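Mistadus Forums > Student Builds > College Clubs
Thread: Pick and place for the club demo, glare is eating my detections

boltbucket_jen
Posted 9/5/20
Hi all, first real thread from me so be nice! I'm in the robotics club at Boltmont and our project this semester is getting the arm to find one container on a steel table, pick it up and move it to a mark. Easy, right? (Ha.) We have a fixed camera on the table and a little one on the wrist, and I'm trying to figure out which one to trust. One view from each: 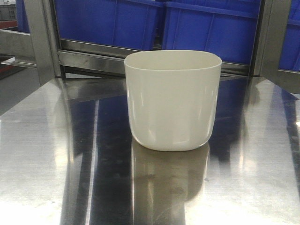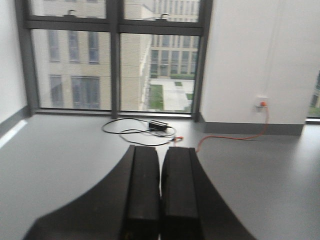 First is the fixed camera with the cup on the table, second is the wrist camera looking past the fingers toward the window.

My detector keeps drawing the box way too tall, like it thinks the reflection under the cup is part of the cup. I labeled 100 pictures by hand and it still does it. Do I need more pictures or am I doing something dumb?

torque_and_tea
You're not doing anything dumb, shiny steel is just mean. Look how the reflection under the container is nearly the same shape, only blurrier. I'd put a matte mat down and be done by lunch.

boltbucket_jen
Can't do the mat :( The rules we got from our advisor say bare table only. Dirk Seidel runs the club and he's very firm on that one, we asked twice.

Old_Man_Servo
Then more pictures. 100 is nothing. Go for 500, move the cup all over the table, turn the lights on and off, do some in the morning and some at night. We had the same headache at Thiele in February with white cups and it went away with more data. Boring answer, sorry.

torque_and_tea
Disagree with the boring answer. If all 500 come from the same camera in the same spot, the reflection is under the cup every single time and the thing happily learns cup plus reflection. Check your labels first! Where did you put the bottom edge of the box?

boltbucket_jen
Ummm. So I just went back and looked and on a bunch of them I went a little low. There's a faint gray line where the cup meets the table and I was sloppy about it. Three of us did the labeling and I think we all had our own idea of where the cup stops.

torque_and_tea
There you go. Fix those before you take a single new picture.

Old_Man_Servo
Fine, labels first, THEN more pictures. I'm not giving up my 500.

kestrel_88
Can I ask about the wrist camera? You've got that big window straight ahead and a light floor with daylight all over it. If your exposure is on auto it's going to jump every time the arm swings from the window back to the table. I'd lock it. Also the fingers take up a lot of the bottom of the picture, so mask them out or your detector will waste its time on two black rectangles.

boltbucket_jen
Exposure is on auto, yep. Masking the fingers is a great idea, I hadn't thought of it at all. Would you use the wrist view for finding the cup or only for the last bit?

kestrel_88
Only the last bit. Fixed camera finds it, wrist camera lines up the grip. Our team did it that way for the Jurnar cup and I wouldn't go back.

Old_Man_Servo
I'd do the whole thing from the wrist, one camera, one calibration. Two cameras means two things to bump.

kestrel_88
And one camera means you're hunting for a pale cup from wherever the arm happens to be pointing. No thanks.

dana_prints_things
Different question, how are you gripping it? The walls are almost straight up and it looks glossy. Flat fingers on something like that slid right off for us until we stuck thin rubber on the tips. I can send you the file for our tips if you tell me your finger width.

boltbucket_jen
Yes please!! I'll measure on Tuesday when I'm back in the lab. Right now we tilt the wrist 45 degrees and grab the rim with one finger inside, and it works when it feels like it.

dana_prints_things
Oh no, go straight down. Tilting makes it swing when you lift. Try straight down with one finger inside and one outside, slow close.

boltbucket_jen
OK so my list is: redo the labels, lock the exposure, mask the fingers, straight down grip. I'll do the labels tonight and post what the boxes look like after. Old_Man_Servo, I'll start on your 500 once that's done, promise.

Old_Man_Servo
Good. Vary the lights!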